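Zarkudico + Wornov merger: your questions, sort of answered

Typed up fast because the inbox is at 191 messages and most of them ask the same few things. Will add more when I know more. Rimantas Butkienė, Gatbridge support desk

So did Zarkudico buy Wornov or is it a merger?

Bought. The press release says "coming together" but one company paid and the other one got paid. Wornov stays as a name on the phones for now. Both apps stay in the store through October at least.

Who are you guys again?

Gatbridge. We run the sync service that a lot of Wornov owners use for contacts, messages and photos. Not owned by either of them. We have a contract with Wornov, which Zarkudico has now inherited, and they've told us in writing it carries on. That's all I have on paper so that's all I'll promise.

Do I need to do anything today?

No. Phone works, sync works, same login. If you never read another word of this page you'll be fine until the account move.

What is the account move?

Wornov IDs become Zarkudico IDs. You'll get a prompt on the phone, you agree (or don't), and your old login starts pointing at the new one. Your Gatbridge login is a seperate thing and doesn't change.

What if I say no to the prompt?

You can put it off 2 times. After that it sits in the notifications until you pick. Saying no for good means no store purchases and no phone finder, but calls, texts and our sync keep going. I asked them twice about this, same reply both times.

Is my data going to Zarkudico?

Depends which data. Stuff in your Wornov ID (name, email, purchase history, phone finder location): yes, once you accept. Stuff in Gatbridge: no. It's on our servers, they don't have keys, and nothing in the deal gives them any. If that ever changes you hear it from me in an email with a plain subject line, not buried in new terms.

I don't trust either of them. Can I get everything out?

Yes. Settings, then Your Data, then Export. You get a zip with contacts as vcf, messages as plain text, photos as they were. Big accounts take a few hours, small ones a couple minutes. The link comes by email and dies after a week so grab it.
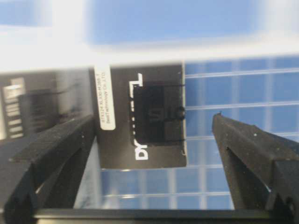 And deleting? Same screen, one line down. Export first. We can't bring a deleted account back, please don't write in asking, it's gone and I feel bad every time.

Will my phone still get updates?

Security updates yes, for all current models, that's in the public statement. Version upgrades, no idea. They haven't published a list. Anyone on a forum who says they have the list does not have the list.

Is the Wornov launcher going away?

Probably, eventually. My guess only. Zarkudico has its own home screen and I can't see them paying for two. If you like the Wornov one, back up your layout now: long press on an empty spot, Home Settings, Save Layout. The file goes into our sync automatically if you have Files turned on.

Can I use both apps at once?

You can. Just don't turn on contact sync in both. You'll get doubles of everyone, and then the doubles sync back, and then you have four of your dentist. One or the other.

I already have doubles. Help

Turn contact sync OFF in the Zarkudico app first. Then in Gatbridge go to Contacts, Clean Up, Merge Duplicates. It shows you what it's going to do before it does it. The merge handles 1000 contacts at a time, so if you have more than that run it again. Check the ones with no phone number by hand, it's a bit dumb about those.

Why did my battery get worse after the last update?

First sync after an update re-checks everything. Plug in overnight on wifi. If it's still bad two days later, send us the log (Help, Send Log) and tell us the model. "My phone" is not a model.

Does the price change?

Ours doesn't. Wornov's own cloud storage plan, ask Zarkudico. I've seen two different prices on two of their pages so wait until they agree with themselves.

I paid for a year of Wornov Plus. Refund?

Not something we can do, the money never came to us. Their support says plans run until the end date and then don't renew. No refund for the part you haven't used unless you bought it in the last couple weeks. Keep the receipt email.

What about the Adeleke headset / watch / speaker?

Adeleke was Wornov's accessory brand and it's part of the deal. The existing stuff pairs over normal bluetooth and doesn't need any account. The Adeleke app does want a login though, only for firmware and the equalizer. So if all you do is listen to things, skip the app. 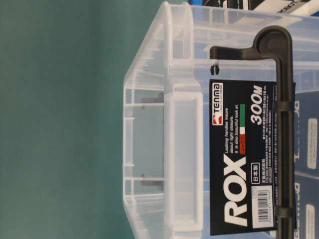 Warranty on those: still counts from the date you bought it. Claims go through the old Adeleke form until they swap it out. The form is slow, it was slow before all this too.

Can I still sign in to sync on a rooted phone?

Yes. We don't check. Zarkudico's app does and will refuse to open.

I got an email saying my Wornov account will be closed unless I click

Scam. There's a wave of them going around. The real prompt shows up on the phone only, nobody is sending links. If you clicked already and typed a password, change it on the phone, then change it anywhere else you used that same one. Forward the email to us if you like, we're collecting them.

Is Gatbridge next to get bought?

Not that I've been told, and the office is small enough that I'd have overheard it.

Who do I contact for what?

Login prompt, store, phone finder, refunds: Zarkudico support.
Broken headset or watch: the Adeleke form.
Contacts, messages, photos, export, delete: us. Use the form at the bottom, and put the phone model in the first line.

When do you answer?

Desk opens Monday morning, 9 to 5 through the week. Weekend mail gets read at the start of the next one. Sending it again doesn't move you up, it acutally opens a second ticket and somebody has to close it.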